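Home | News | Programs | Equipment | Contact

Planning the Next Bench: Heltadel on Its Equipment Budget

The automation office at Heltadel will submit its equipment plan in October. The head of the office spoke with us on Tue 7 July and asked to be identified by position only.

The plan covers two arms, a pedestal for each, and 600 hours of simulation. "We plan the tabletop work in simulation before we sign for hardware," the head of office said. "A bowl, a small object, a narrow counter - most of our questions about reach begin there."

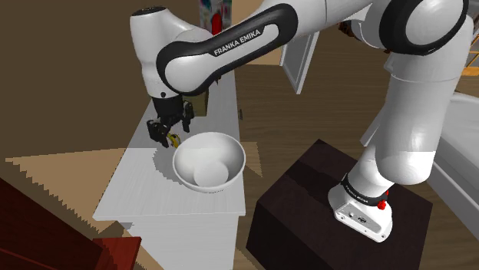
Mounting has become a budget line of its own. In the last plan it was listed under furniture, and the office had to request the difference separately. "The arm is the part everyone remembers to price," the head of office said. "The stand, the fingers and the service contract came to us later, one invoice at a time."

Two suppliers, Jovness and Jikuvham, have been invited to quote. Jovness offers delivery in 84 days. Jikuvham requires longer but includes spare gripper fingers and operator training.

The office has also set aside 342 staff hours for installation and safety review. Asked whether that figure would hold, the head of office was cautious. "It held last time, with one arm. For two, I would like to see the floor plan first."

Quotes remain open until the end of the month.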